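4.2 Fehlerbild beim Öffnen von Schranktüren

Von 357 Läufen in der simulierten Küche brachen 50 ab oder endeten im Sicherheitshalt. Die Steuerung von Bostach meldete einen Teil davon dennoch als Erfolg. Abbildung 1 gibt die Nahsicht des Greifers wieder, beide Finger neben einer schlanken Stange, die Tiefe kaum abzulesen.
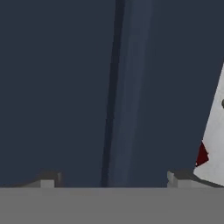 Rupert Kälin wandte im Kolloquium ein, ein Kontaktsignal beweise noch keinen Griff, und eine Quote ohne Kraftmessung sei wertlos. Dem ist wenig entgegenzusetzen. Auch die Blickrichtung auf Arbeitsplatte und Unterschrank behebt den Mangel vermutlich nicht: Zwischen den gespreizten Fingern liegt dort nur Dielenboden.

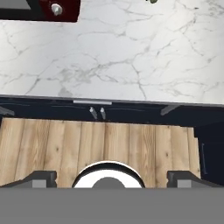
Abb. 2: Greifersicht auf Marmorplatte und Unterschrank (Simulation).

Die vom Hersteller empfohlene Nachkalibrierung senkte die Zahl der Fehlmeldungen in 20 Wiederholungen nicht erkennbar. Heikler erscheint uns der Arbeitsraum. Eine offene Oberschranktür ragt über die Espressomaschine, der Arm steht rechts daneben, und das Kollisionsmodell rechnet die Tür weiterhin als geschlossen.

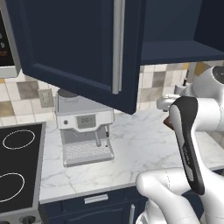
4.3 Grenzen der Auswertung

Ob sich die Befunde auf reale Küchen übertragen lassen, bleibt offen.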